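Prior authorization ran out in the middle of treatment, does the form have to be sent again?

Asked in Insurance and Coverage
Posted by slowdrip_mn on January 15, 2021

My plan is through Asden Health and the pharmacy benefit is handled by a separate company, Erkitz. My doctor put me on an injection called Posus last September. It needed prior authorization, the office sent the form in, and it was approved.

I went to refill it this week and the pharmacy said the claim was rejected with the message "prior authorization required." I told them I already had one.

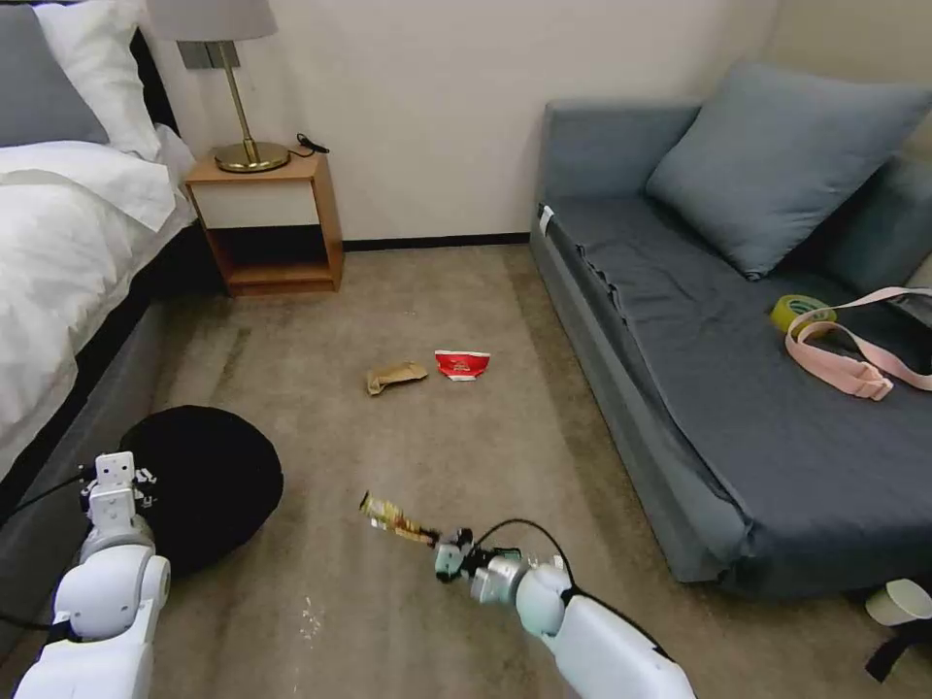
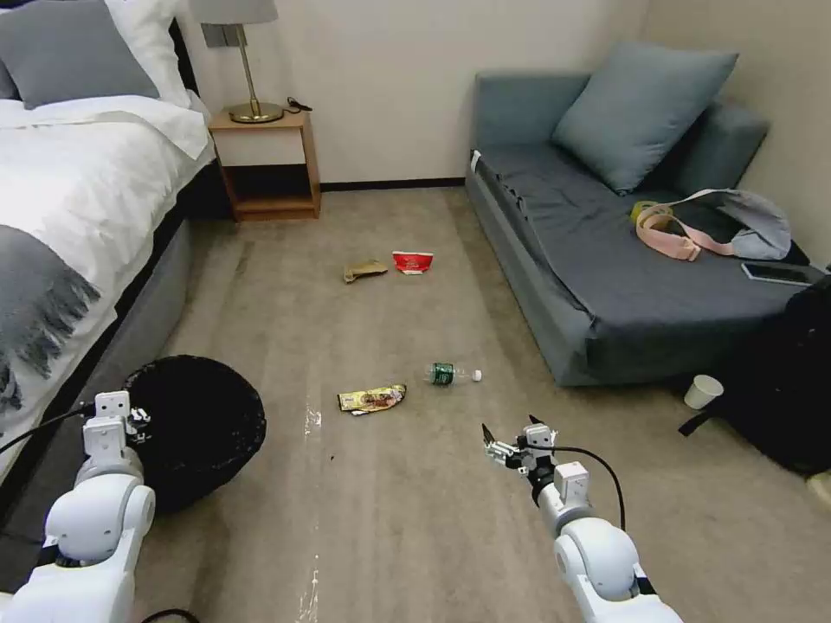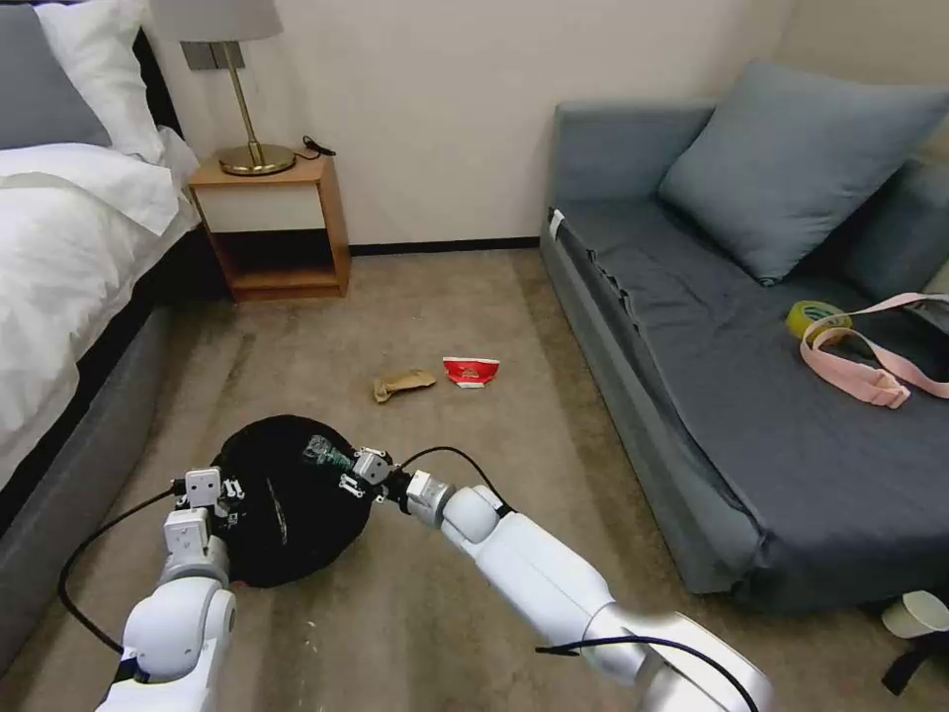
They looked again and said the approval on file had ended. Nothing I was mailed mentions an end date, or if it does I can't find it. The approval letter is one page and says the drug is covered "subject to plan terms."

I called Asden and they told me to call Erkitz. Erkitz said the prescriber has to submit a request. The doctor's office says they already submitted one last year and they think it should still be good. I have 11 days of medicine left.

What I want to know is whether the same form has to be filled out all over again, or if there is a shorter one for people already taking the drug. Also, can I send it in myself? The office is slow and I would rather not wait on them. The price without coverage is more than I can pay, even for one refill.

ledgerline_kate
Marked as helpful by the poster

Yes, it has to be sent again. An approval covers a set period, and when the period ends the claim system treats the drug as if it had never been approved. How long it lasts depends on the drug and the plan. Many are for a year, but shorter ones are common for a first approval, when the plan wants to see if the drug is working before it pays for more.

Many plans use the same form for a new request and a renewal. Look near the top for a box that says "continuation of therapy," "renewal" or "reauthorization." If the office leaves that blank or checks "new start," the reviewer may apply the rules for new patients, such as asking which cheaper drugs you tried first. That can get a renewal denied when it should have gone through.

A renewal usually needs your member ID, the diagnosis code, the dose and how often you take it, the date you started, and a chart note from a recent visit saying how you are doing on it. The chart note is the part that gets left out. If your last visit was a long time ago, ask the office if a phone or video visit would be enough to write one.

On sending it yourself: you can generally start a request, but the plan still has to get the medical part from the prescriber. What I would do is download the form from the Erkitz site, fill in the member section, and take it to the office or send it through their portal. Ask for the name of the person who handles authorizations. Larger offices have one, and the front desk often does not know the status of anything.

With the supply you have left, ask the office if they can mark it urgent. Urgent requests are decided faster, but the prescriber has to state that waiting could harm your health. They may or may not be willing to say that for your condition.

Call Erkitz two business days after it is faxed and ask if it was received and if it is complete. Write down the reference number. If something is missing they fax the office, and those faxes get lost.

Also ask for the end date of the new approval while you are on the phone, and put it on your calendar with a month to spare.

tomcat4470

Mine was on Caron, a different drug, but the same kind of problem. I had to redo it every 6 months the first year and then they gave me a full year. The office never once remembered, I had to call them every time.

Check that the fax number on the form is the current one. Our office had an old form saved on the computer and sent it to a number that was no longer used. I lost 4 days on that.

brickhouse_pat

just pay cash and send in the receipt, thats what I did. they sent me back 70 dollars

ledgerline_kate

Be careful with the cash and receipt method. If there is no authorization in place on the day you fill it, the plan can deny the reimbursement for the same reason it rejected the claim. Some plans will backdate an approval if the prescriber asks for it, so call and ask before you pay. With an injection the cash price is high enough that I would not count on getting it back.

If you do get close to running out, ask the pharmacist and Erkitz whether your plan allows a temporary or transition supply. It varies by plan and the pharmacy may not bring it up. Don't stretch the doses out without asking the doctor first.

slowdrip_mn

Thank you. I found the form and there is a "continuing therapy" box on the first page. I filled in my section and sent it through the portal with a note asking them to check that box and attach the chart note. I compared the fax number with the one on the Erkitz site and it matches. I will call them in two days.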